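Priltby household scene pack: are wrist camera renders good enough to train a door-crossing policy?

Asked May 30, 2021 by Rianne Van den Broek
Tags: simulation, rendering, mobile-manipulation, priltby

I am evaluating the Priltby household pack before we pay for the full license. The trial gives 2 scenes and 500 rendered episodes. Our task is simple: the base drives from one room to the next, the arm stays tucked, then it reaches over a table. I use the onboard views only, no overhead camera.

What I need to know:

1. Is texture resolution fixed in the pack, or is it a setting I missed?
2. Camera roll is large in many of the onboard views. Is that the mount in the default robot file or a bug in the exporter?
3. Has anyone trained on this and moved to hardware?

Renders from the trial scene, default settings: 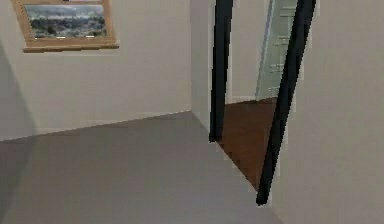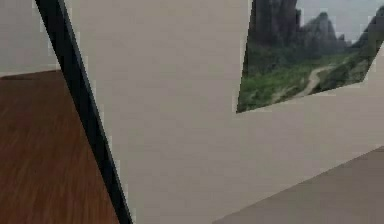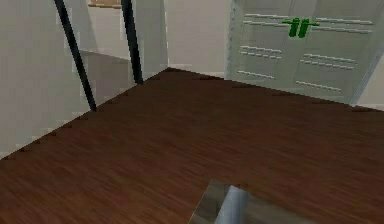 Njoroge Nyamweya
On 1: it is a setting, but not where you would look. The scene file has a texture cap that the trial installer writes at its lowest value. Raise it and re-export. The wood grain improves a lot, flat walls do not change because they are a single color with no texture map behind them. Edge stepping is separate and comes from antialiasing being off by default. Turning both on took my export of 2,281 episodes from an overnight job to most of a weekend on one card, so try it on 50 first.

On 2: check the mount rotation in the robot file before you blame the exporter. The pack expects the camera transform in the parent link frame. If yours was written in the world frame at the home pose, you get roll that changes as the arm moves. Log the camera pose for one episode and compare it with forward kinematics. If they agree, the view is correct and your camera is simply rolled.

I have no answer on 3.

Comment by Rianne Van den Broek
Found the cap, thanks. Pose log agrees with kinematics to the last digit, so the roll is in our mount. Leaving it as is, the real one will be bolted on the same way.

Second answer (unregistered)
We went with Prerkex instead. Better materials, worse physics. Drawers jam. Depends what you want.

Third answer (unregistered)
Partial answer to 3. We trained on Priltby in March and ran on hardware. Doorways transferred fine, with color jitter on the walls and floors. Reaching over the table did not until we added our own objects. Plain surfaces give the policy very little to use for distance, and it stopped short most of the time. Depth input helped more than sharper textures did. I would not pay for the full license on render quality alone, the scene count is what you are buying.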